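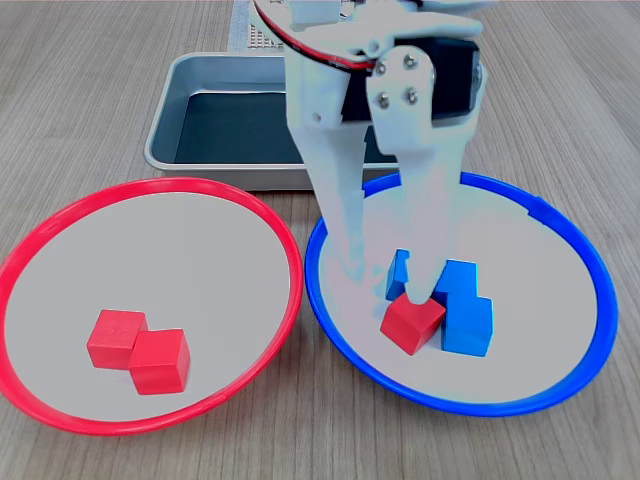

Red rim on the left, blue rim on the right.

Dye notebook, 10 June 2018
Madder again, plus a first go at the indigo

Okay, so the May batch came out salmon and I've been grumpy about it ever since. Today I wanted a proper brick red on the Sezer yarn (the loose two-ply, not the sock stuff) and I think I've finally worked out what I was doing wrong. Heat. It was always heat!

Weighed out 200 g of yarn, already mordanted with the alum from Hestus and left to dry on the back line. Ground madder in the old coffee grinder, soaked it overnight, strained it through a stocking. The soak smelled like wet cardboard and beets, same as last time.

Last month I had the pot at 211 F before I noticed, and once it gets that hot the browns come out and flatten everything. So this time I stood over it with the Sirovix thermometer like a hawk and pulled it off the burner every time it started to climb. Boring, but the color in the pot was already nicer by lunch.
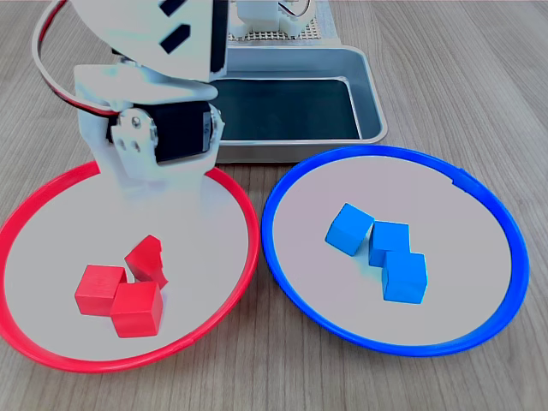 Rinse notes

Let the yarn cool in the bath, then three rinses with a squirt of wool soap in the middle one. The second rinse ran orange and I panicked a little. The third was nearly clear. Hung it in the shade, and it's still damp as I write this, so I'm not calling the color yet — damp yarn always looks better than it is. One tie was too tight and left a pale band near the end of the skein. Looser figure-eights next time, please, whoever is tying.

I kept the leftover bath. There's plenty in it for a peachy second skein.

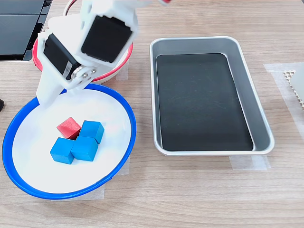 The indigo vat was slower to get going than I'd hoped. I used the fructose recipe, mixed it in the tall bucket, and left it alone for a good long while, and there was still hardly any coppery skin on top. Test strips came out a washed-out denim after one dip and only a bit deeper after three. What I want for the Amthorpe blanket is a clear, bright blue like the rim of that plate, sitting next to plain undyed white the way the rim sits around the white middle. I'm nowhere near it. I gave the vat another spoonful of lime and 22 minutes between dips after that, which helped some, though the strips still look gray beside anything blue.

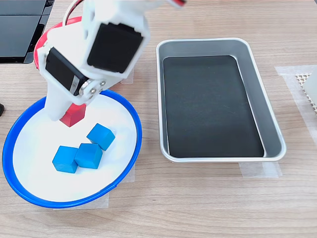 To do before the next session

Feed the vat in the morning, stir it gently, don't slosh air in.
Order more alum, the Hestus tub is down to the scrapings.
Run skein 668 through the leftover madder, no extra heat at all.
Cut fresh test strips and label them BEFORE they go in the bucket.
Look at today's red in daylight once it's dry and write the result on the card.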